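How to Score a Baseball Game by Hand

A paper scorecard needs a pencil with an eraser and a sheet with one row per batting slot and one column per inning. The Mokico sheet, which the Tratirstead league hands out at the gate, prints a small diamond in each box. Plain grid paper also works if the boxes are large enough to draw a diamond in yourself.

Before the first pitch

Write the visiting team at the top of one side and the home team on the other. Copy the batting order down the left margin. Leave the line under each name blank for a substitute. Next to each name, put the fielding position as a number:

1 pitcher
2 catcher
3 first base
4 second base
5 third base
6 shortstop
7 left field
8 center field
9 right field
DH designated hitter

These numbers belong to the position and have no connection with the number on the uniform. If the shortstop moves to second base in the sixth inning, he becomes a 4 from that point on.

Recording outs

A ground ball fielded by the shortstop and thrown to first is 6-3. A fly ball caught by the center fielder is F8. A line drive to the same player is L8, and a pop-up to the third baseman is P5. A strikeout is K. If the batter took the third strike without swinging, write the K backward.

After each out, write the out number in the corner of the box and circle it. When the third out is made, draw a slash across the lower right corner of that box. The next inning starts in a new column, on the row of the next batter due up.
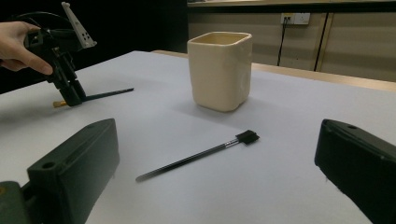

Recording runners

Home plate is the bottom corner of the diamond. For a single, darken the line from home to first and write 1B beside it. For a double, darken two sides and write 2B. Walks are BB, a batter hit by a pitch is HBP, and an error is E followed by the position of the fielder who made it.

When a runner advances, go back to his own box and extend the line. Note the cause next to the new base: SB for a stolen base, WP for a wild pitch, PB for a passed ball. If a teammate's hit moved him, write that batter's lineup slot. Fill in the diamond completely when he scores.

A double play takes entries in two boxes. On a 6-4-3, the runner forced at second gets 6-4 and the batter gets 6-4-3 with DP under it.

Batting around

If all nine hitters come up in one inning, the tenth plate appearance has no box left in that column. Use the next column, cross out its printed inning number and write the correct one. Renumber the columns to the right.

Substitutions

Write the new player on the blank line below the one he replaces, with his position and the inning. Draw a vertical line on the left side of the first box in which he bats. For a pitching change, draw a horizontal line above the first batter the new pitcher faces.

Checking the totals

At the end of each half inning, write runs, hits, errors and runners left on base at the foot of the column. After the game, add up the plate appearances for one team. The sum should equal runs plus runners left on base plus the outs made by the other side's defense. If it does not, look first for a runner whose line stops between bases with no out recorded.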